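Kilton Soft Storage Cover for Coupes and Roadsters

Item 355 in our catalog
Made by Grilton
Indoor use

A car with hand-made body panels needs a different cover from the one you put on a family sedan. The low nose, the wide rear fenders and the thin door mirrors all ask for cloth that can stretch a little and does not pull. The Kilton is the cover we sell most often to owners of special coupes, small-series roadsters and cars with a body made by a coach builder. It is soft on the inside, it lets air pass, and one person can put it on alone.

Grilton cuts the cover in its own workshop. We are the shop, and Grilton is the maker, so when you order a special cut we send your measurements to them and the finished cover comes to you through us.

The cloth

The outer side is a knitted polyester with a smooth face. Dust stays on top of it and you can shake it off outdoors. The inner side is brushed cotton. There is no rubber layer and no plastic film between the two, therefore the cover is not waterproof and we do not sell it for outdoor parking. If you need to leave the car under the sky, please look at the Bendik cover instead. It is heavier and takes more room in the trunk, but it is made for rain.

The standard Kilton is black. Dark gray and dark red can be ordered also, with a longer wait. The color goes all the way through the yarn.

How it holds on the car

An elastic hem runs around the full lower edge. At the front and at the rear it is stronger, so that the cover sits under the bumper and does not climb up. Two soft straps go below the car between the wheels and close with a plastic buckle. In a closed garage many owners do not use the straps at all, and this is fine.

The mirror pockets are sewn in for the standard sizes. If your car has its mirrors far forward on the fenders, tell us in the order form. Grilton then leaves the pockets out or moves them, without extra charge.

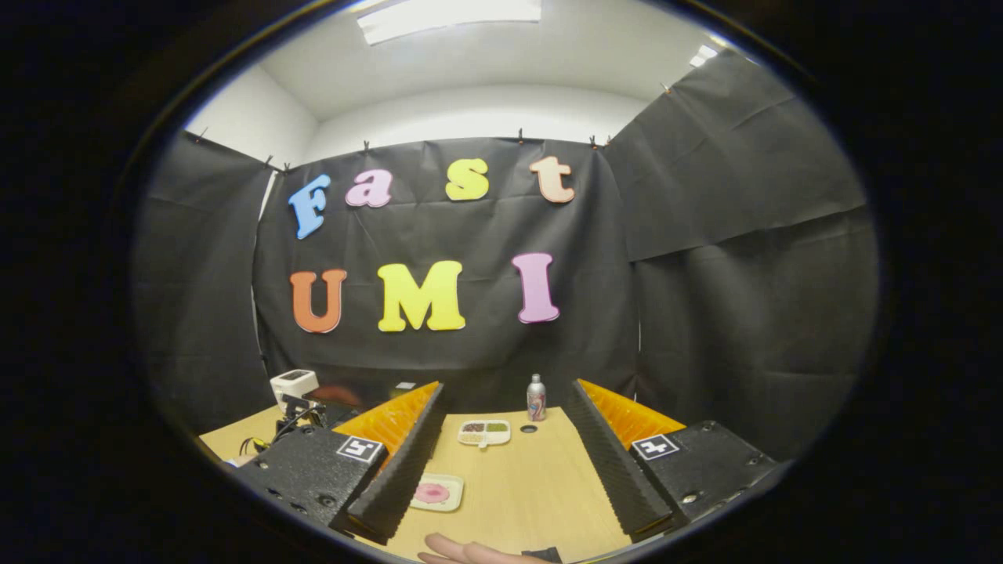
Foam letters on black fabric.

Sizes

The Kilton comes in six standard sizes, from a short two-seater up to a long grand touring coupe. Please do not choose by the name of the car. Two cars with the same badge can have very different tails, above all when one of them got a new body later. Measure the car instead:

Length: from the most forward point of the nose to the most rearward point of the tail, in a straight line along the floor.
Width: at the widest fender, mirrors not included.
Height: at the highest point of the roof, with the tires at normal pressure.
Rear wing: height above the trunk lid, and the full width of the wing.

Write these numbers in the order form and we will answer with the size we advise. When the car falls between two sizes we normally advise the bigger one. A cover that is too tight will press on the edges of the paint, and on an old lacquer this can leave dull lines.

Cars with a fixed rear wing can use the standard cut up to a wing height of 9 inches. Above this we ask for two photos of the tail, one from the side and one from behind, and the cover becomes a special cut.

Putting it on

Let the car cool down first, especially the exhaust and the brakes. The paint must be clean and dry. Dirt under a soft cover works like sandpaper when the cloth moves.

Start at the rear. There is a small white label in the hem which shows the middle of the tail. Put the hem under the rear bumper, unroll the cover forward over the roof, place the mirror pockets and then pull the front hem under the nose. Do not drag the cloth over the antenna. Take the antenna off or fold it down.

To remove the cover, go the other way: fold both sides up to the roof and roll from the nose to the tail. Rolled in this manner it is ready for next time and the inner side touches only itself.

Washing

Wash at low temperature with a mild liquid soap, without softener. Softener closes the yarn and the cover will breathe less. Hang it on a line to dry. The tumble dryer is not allowed, it damages the elastic. The larger sizes may be too much for a home washing machine, so we recommend a laundry with big drums for these.

What is in the box

One cover in the ordered size
Two under-body straps
One cotton storage bag with a drawstring
Care sheet

The Pacheco lock cable fits through the two eyelets in the side hem, but it is sold separately.

Delivery and returns

Standard sizes in black leave our store within two working days. Other colors and special cuts are made after your order, and Grilton needs up to six weeks. In April the workshop is busy with the start of the driving season – if you want a special cut for spring, it is better to order during winter.

A standard cover can be sent back if it has not been washed and has no oil or wax on it. Try it on a clean car, indoors, and keep the bag. Special cuts we can take back only when there is a mistake in the sewing or when the measurements are not the ones you gave us.

Questions about size

Write to So-ying Fu at our order desk. She answers fit questions for all Grilton covers and keeps the patterns of earlier special cuts. If a cover was already made for a car with the same body, she can often tell you what was changed. Please include your four measurements and the year of the body, if this is different from the year of the chassis.

Page last changed: Feb 16, 2019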